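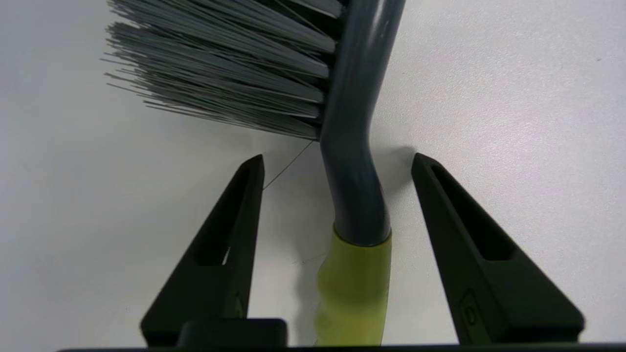

Do I need to bring my own brushes and cloths?
Everything is supplied, and each cleaner keeps the same set for as long as they are with us.

Part-time domestic cleaner — Cistlow and nearby villages

Luneo Home Cleaning is looking for a part-time cleaner to join the Cistlow round. The job is 30 hours a week, spread over 5 mornings and early afternoons. There is no evening work. We would like the person to start before the end of March if possible, but will wait for someone who has to work out their notice.

The work

Most of our customers have a regular weekly or fortnightly clean. You will do kitchens, bathrooms, stairs and floors, and in some houses the ironing. Kitchens take up the largest part of the visit. Sinks, tiles and hob surrounds are scrubbed by hand with a brush, then rinsed and dried with a cloth. Bathroom brushes and kitchen brushes are kept apart at all times and go back into separate bags.

Two customers have stone floors which must not have vinegar or lemon on them. You will be given a card for each house with this sort of thing written down, along with where the stopcock is and which rooms to leave alone.

Once a year, usually in October, we also clean the village hall at Jekham from top to bottom. All the cleaners work together for that and it is paid as extra hours.

What we ask for

Cleaning experience is useful, and so is having run a busy household. You will need to be able to kneel, lift a vacuum cleaner up a flight of stairs and get yourself to Cistlow. A driving licence is needed for the villages — the bus to Jekham does not run early enough. We will ask for two references and pay for the criminal record check.

Pay and training

Pay is weekly, by bank transfer. Mileage between houses is paid, but not the first and last journeys of the day. For the first two weeks you will go out with Mrs Furtună, who has had the Cistlow round for years and will show you how she does each house. These weeks are paid at the full rate.

How to apply

Write a short letter saying what work you have done and which mornings you could not manage, if any. Send it to Vinh Âu, Luneo Home Cleaning, 87 Station Road, Cistlow, or hand it in at the office. Please quote reference 809. We do not need a CV.

Letters should reach us by March 6, 2012. We will telephone everyone who applies, so remember to include a number.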